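Gotthorpe Parish Ledgers: Searchable Edition

Anyone who has tried to read an eighteenth-century poor relief book on microfilm will love this one! The Hallholm edition puts 1,904 ledger pages on screen, each beside a line-by-line transcript you can search by name, trade or street.

What you get
Full transcripts, with the original spelling kept
A glossary of up to 900 words -- the cloth and bread terms are a joy
A place index that covers Flornatance and the outlying farms 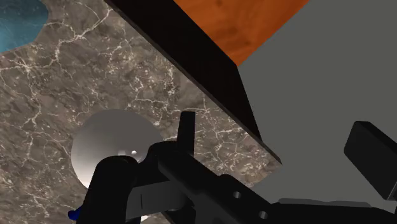
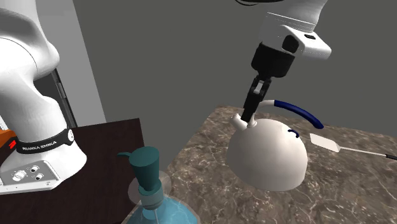

Licences and access
A single licence covers 2 readers, and a library licence covers a whole reading room. Both include the March update, which adds the apprentice bonds (wonderful things, full of runaways and quarrelling masters). It works in any browser, and pages can be saved for use in class.

Page last changed 9/20/21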